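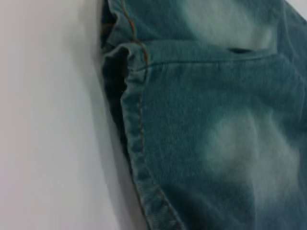 헤물포트 학생 로봇 동아리, 두 팔 로봇으로 옷 개기 과제 진행

헤물포트(Hemulport)의 학생 로봇 동아리 클루버(Cluver)가 이번 학기 공동 과제로 의류 개기를 택하고 데이터 수집에 들어갔다. 과제 이름은 에피옹(Effiong)이다. 로봇 팔 두 대를 흰 탁자 양쪽에 두고, 사람이 원격으로 팔을 움직여 옷을 펴고 접는 동작을 기록한 뒤 그 기록으로 동작 모델을 학습시키는 방식이다.

동아리에는 현재 22명이 등록되어 있다. 기계, 전자, 컴퓨터 전공이 대부분이고 의류학 전공 학생도 참여한다. 의류학 전공 학생들은 옷의 종류별로 어디를 잡고 어떤 순서로 접을지 정리한 작업 지침서를 썼다. 지침서는 바지, 반소매 상의, 긴소매 상의, 수건 등 11개 품목으로 나뉘어 있으며, 품목마다 시작 자세와 완료 기준이 적혀 있다.

지난 학기 과제는 블록 쌓기와 컵 옮기기였다. 단단한 물체는 위치와 방향만 알면 잡을 지점을 정할 수 있지만 천은 놓을 때마다 모양이 달라진다. 동아리는 학기 초 회의에서 난도가 높다는 반대 의견이 있었으나 투표로 의류 과제를 확정했다고 밝혔다.

첫 품목은 청바지다. 수건부터 시작하자는 제안도 있었지만, 두께가 있는 천에서 집게가 제대로 잡히는지를 먼저 확인하기로 했다. 데님은 솔기와 밑단에서 천이 여러 겹으로 겹치기 때문에 같은 옷에서도 잡는 위치에 따라 필요한 힘이 다르다. 물 빠진 색의 바지는 부분마다 밝기 차이가 커서 영상 인식 쪽에서도 시험해 볼 만한 대상이라는 것이 인식 조의 의견이다.

바지는 먼저 길이 방향으로 반을 접어 두 다리를 포갠 다음, 밑단을 허리 쪽으로 가져가는 순서로 갠다. 포갠 상태에서 한쪽 집게는 허리 부분을 맡고 다른 쪽은 다리 쪽 가장자리로 접근한다.

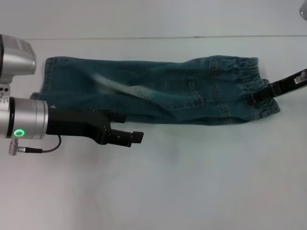 두 팔의 역할을 나누는 문제는 조종을 맡은 학생들 사이에서도 의견이 갈렸다. 초기에는 두 집게가 동시에 천을 들어 올리도록 했으나 접은 선이 틀어지는 일이 잦았다. 지금은 한쪽이 천을 누르거나 잡고 있는 동안 다른 쪽만 움직이는 방법을 기본으로 한다. 다만 허리 부분에 고무줄이 들어간 바지는 주름 때문에 양쪽 끝을 맞추기가 까다로워 지침서에 별도 항목을 두었다.

영상은 여러 시점에서 기록한다. 손목 쪽의 작은 카메라는 솔기와 박음질 선을 가까이에서 담고, 위쪽 시점의 영상은 탁자와 두 집게의 위치 관계를 담는다. 집게가 옷에 바짝 붙으면 손목 영상에는 천의 일부만 들어오기 때문에 조종할 때는 두 영상을 번갈아 본다.

지금까지 모은 시연 기록은 242건이다. 동아리는 학기 말까지 1007건을 채우는 것을 목표로 잡았다. 끝자리가 맞지 않는 숫자는 품목별 배분표를 합산하면서 나온 것으로, 따로 조정하지 않고 그대로 쓰기로 했다. 중간에 옷을 떨어뜨리거나 다시 펴야 했던 기록도 삭제하지 않고 따로 표시해 보관한다. 실패한 동작에서 회복하는 과정이 학습에 도움이 되는지도 비교해 볼 계획이다.

조종은 2인 1조로 한다. 한 명이 팔을 움직이고 다른 한 명은 완료 기준에 따라 결과를 적는다. 한 조가 연속으로 작업하는 시간에는 제한을 두었고, 조를 바꿀 때마다 집게의 영점과 탁자 위 기준 위치를 다시 확인한다. 신입 회원은 수건으로 연습을 마친 뒤 바지 작업에 들어간다.

학습용 컴퓨터와 저장 장치는 지역 기업 거캔스(Gerkance)가 지원했다. 지원 기간은 이번 학기까지이며 연장 여부는 결과 보고서를 본 뒤 협의한다. 동아리는 작업 지침서와 기록 양식을 정리해 다른 학교 동아리에도 공개할 예정이다.

중간 발표는 10월 교내 공학관 1층 실습실에서 열린다. 발표 당일에는 청바지 개기를 원격 조종과 자율 동작으로 각각 시연하고, 관람객이 조종 장치를 직접 다뤄 보는 시간도 마련한다. 관람은 오후 2시부터 5시까지이며 사전 신청 없이 입장할 수 있다. 신입 회원 모집은 발표가 끝난 뒤 동아리 게시판을 통해 공지한다.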